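Drotberg Tabletop Set
README, version 6

Updated 17/06/2026

Summary

Drotberg is a collection of still pictures of work tables and the rooms they stand in. It was put together for people who study surfaces: wood grain under overhead light, reflections, clutter at the back of a table, and how a tabletop reads against a busy room. The set is maintained by Dasura and released in parts. This file covers the part named Fasov, which holds 200 pictures.

Contents

pictures/ — the stills, one file per view
notes/ — one plain text note per still
lists/ — the train and test lists
CHANGES — what was altered between versions

Each note has a surface field, a light field, a background field and a free text field. The surface field gives the material in general terms (wood, metal, plastic, stone, unknown). Finer terms such as oak or beech are not used, as they can't be checked from a picture. If a table has been covered with a cloth or mat, the covering is recorded and the material underneath is left as unknown.

Light is recorded by source: overhead, window, both, or unclear. Reflections on the tabletop are marked as present or absent, with no attempt to grade them. Views with both daylight and ceiling fixtures are kept in the set even where the glare is strong.

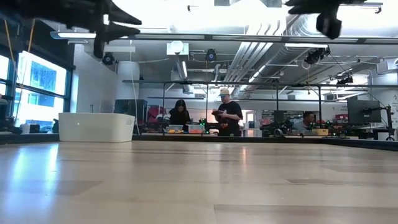
Background entries are short. They list large items only: windows, columns, ducts, light fixtures, tubs, cabinets, chairs. An item that could be one of two things is entered with both names and a slash, for example "monitor/cabinet". Do not split these entries into two labels when loading the notes. The loader in the Rácz tools reads the slash correctly; older scripts may not.

Containers standing on a table are entered under the surface they stand on. The note gives color, general shape and material where these are plain. What a container holds is entered only if the contents can be seen.

Splits

The train list has 100 pictures and the test list has the other 100. Views of the same table stay on the same side of the split. This was not the case before version 6, so results from earlier versions should not be compared with new ones.

Known problems

Soft focus near the front of a table is common. The focus field refers to the far edge of the surface and says nothing about the near part.

Wood tone varies with exposure. The words pale, honey and brown in the free text field were picked by eye — treat them as hints.

Some notes use "counter" and "table" for the same piece of furniture. A cleanup is planned for July.

Use

The set is suited to work on surface finding, material labels and indoor lighting. It is a poor fit for measuring: no table sizes are supplied, and ceiling heights were not taken. Corrections to the notes are welcome. Send the file name, the field and the proposed text, one correction per line.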